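To: Trillmont Walkers list
Subject: Re: [trillmont-walkers] Parri loop, is the lower path open again?
Date: August 12, 2025

> Has anybody been on the Parri loop since the July storms? I'd like to take
> my sister up from the Sudongate side this weekend, but the county page
> still says "check locally" and I can't get anyone to pick up the phone.
> She has a bad knee, so I don't want to get halfway and have to turn around.
> Also, is the Tidell bus still running on Saturdays?

Hi all,

Yes! I did the whole thing on Sunday, clockwise, and you can get through. The lower path is open from the Sudongate lot as far as the footbridge, and past that there's a short detour up through the pines where the bank slid. It's steep for a bit (I used my hands once, but I'm short) and then you're back on the old route before the second gate. I wouldn't love it with a bad knee, to be truthful. What I'd do is go counterclockwise, have lunch at the overlook, and come back the way you went up. You miss the creek but you also miss the scramble.

The overlook is at 3255 feet according to the sign, and my watch said pretty much the same thing, so one of us is copying the other. From the lot it's a slow, steady climb, lots of shade until the last stretch. Bring more water than you think. The spring by the old sheep pen was just a trickle and had a very interested cow standing in it. 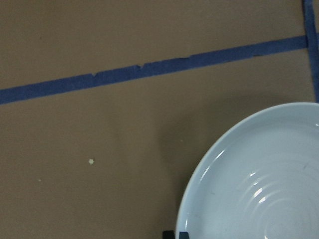
The Saturday bus is the 113 now, by the way. It used to be the 582 and half the stops still have the old number on them, which had me standing on the wrong side of the road in Tidell for quite a while last month. It leaves from in front of the library, and the driver will let you off at the Sudongate lot if you ask when you get on. Going home you have to flag it down, and I mean really wave, arms and everything!

A couple of other things while I'm typing. The blackberries along the fence below the first gate are ripe and there are tons of them, so take a box. The wasps know about them too. And the outhouse at the lot is locked, so plan around that, the gas station in Tidell is your last chance.

Somebody asked a while back about the old survey map of the Parri side. Mine is from 2000 and still shows the mill track as a through route. Please don't trust it, that track ends at a locked gate with a very loud dog behind it. I'm happy to lend the map to anyone who wants it for the place names, which are great.

If you do go up this weekend, would you post how the footbridge looks? One of the planks near the far end felt soft to me and I'd like to know if it was just my nerves.

Happy walking, and say hi to the cow.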